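Watch the table before you watch the arm

By a member of the Brurkdale parish newsletter group
11/11/2021

I went to the open day at the Retport workshop in Putby expecting to be either impressed or bored, and came away mostly wanting to argue with the leaflet. The leaflet said that robots able to help in the home were "nearly here". I spent two hours looking at robots doing small household jobs, and I think "nearly" is the wrong word to put in front of people who have to make decisions about care, about money and about who does the washing-up.

The day was well run. You could come and go as you liked, there was tea, and the staff answered what they were asked. I have no complaint about any of that. My complaint is about how these visits get reported afterwards, including by people like me.

Most visitors did the same thing. They walked up to a station, waited for an arm to move, filmed it moving and went on to the next one. If it moved smoothly they said it was clever. If it stopped they said it was broken. I did this too for the first half hour. Then I began looking at what had been put in front of the arms, and I found that more useful.

The hardest thing I saw all day was a tall box. It had a light wood-grain front and black wire mesh at the side, and over the top went a sheet of white paper with a black grid on it, held on with little light-blue clips. The paper would not lie flat. One corner curled up. You or I would take hold of a thing like that without a thought, and we would know from long habit which parts of it would bear being gripped. A pair of stiff black fingers has no such habit to fall back on. It has to be given one, or worked into one over a great many goes.

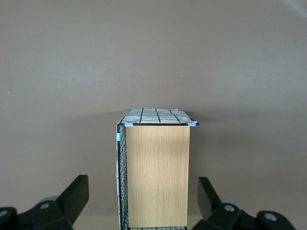
What breakfast asks for

The station that drew the crowd was the breakfast one, and I can see why. Everybody has made toast. Two white arms stood over a brown covered table, and there was a plate, a toaster with bread in it and a wire basket with wooden boards inside. It was a job with a name that people knew, and they stayed longer for it than for anything else.

I asked a member of staff how many attempts went into teaching an arm a job of this sort. The answer was over 3000, for one job, in one room, with the same few objects. I wrote that down and it has stayed with me. A child learns to carry a plate in a good deal less than that, and drops a few, and then can carry any plate in any house.

That is the comparison I would like to see made in the leaflets. The arm I watched went about its business slowly and came in to the rim of the plate at table height, with the fingers level. It was careful work. It was also work in which a pale green plate sat on a plain surface with only a few other things set out on it, and I have never seen my own kitchen table in that state. The toaster's plug was lying loose on the covering. My toaster is plugged in, and the flex goes behind the bread bin.
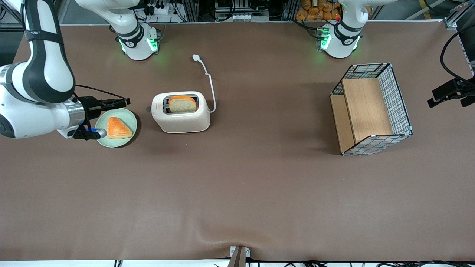

What I would ask for

I don't think any of this is a reason to stay away. I would go again, and there is talk of another open day in February. But I would like the organisers to do some things differently.

Say how many goes it took. Put a card beside each station with the number on it, and put the failures on the card as well. People in Brurkdale can cope with a number. We have had a new bus timetable to cope with.

Let visitors move something. If the plate can be shifted a hand's width and the arm still finds it, that tells me more than a whole afternoon of watching it find the plate where it was left. If it can't, that tells me something too, and I won't think less of the people who built it.

Keep the price in view. I was told, when I asked, that the grant for the visitor days came to 400 pounds, which seems fair for tea and printing. I couldn't get a figure for one of the arms, or for the hours of the people who look after it. A council that is being invited to think of machines in place of home visits ought to have that figure before it has anything else.

There was a man in front of me at the Van Damme stand, where they were giving out pens, who said he would have one of these in the house tomorrow. His wife asked him where it would go. I thought hers was the better question, and I didn't hear it asked again, though I stayed until they began stacking the chairs.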